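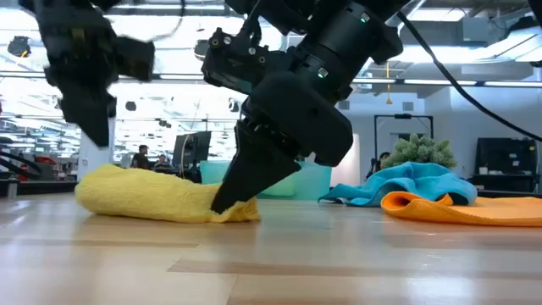
Towel task, yellow one under the right-hand finger. Blue and orange waiting their turn.

30/10/2024, Mamden bench

Towels again. Washington Guimarães drove for the morning block and I took over after lunch, so if the afternoon episodes look as though they were performed by someone wearing oven gloves, that was me.

Running total in the Pallora set is now 1,185 demos, of which 388 are towels. Seven from today are binned. Two of those were the left arm sulking on the leader side (joint 4 lagging again, same as February, same non-fix: power it down, have a biscuit, power it up). The other five were mine. I kept pinching the cloth, deciding I'd pinched the wrong bit, letting go and pinching again, and I don't want the policy learning to dither. It will find its own ways.

Things to remember:

- Terry is forgiving to grip and horrible to flatten. Once it's in a roll the corners vanish inside and you end up poking at it like a suspicious sausage. Washington's trick is to press the crumpled end with one finger, closed, and drag a little before trying any grasp. Slower, but his retries are well down on mine.
- Keep the second arm up until you need it. I parked it too low and knocked the cloth twice.
- Agreed start state: towels dropped, never placed. Dantas had been arranging them quite beautifully, and every fold began from the same obliging corner.
- Gripper force scale is back at the old value. Please stop "just trying" things in the shared config.

Open question: do we label a rescue as one episode or two? Stimorness want one, with the fumble left in. I'd argue for a flag at the moment of regrasp, which costs us a pedal press each time. Washington says his foot is already busy with the clutch.

Next: orange cloth, same protocol, fresh operator. Recalibrate left leader first. Buy biscuits.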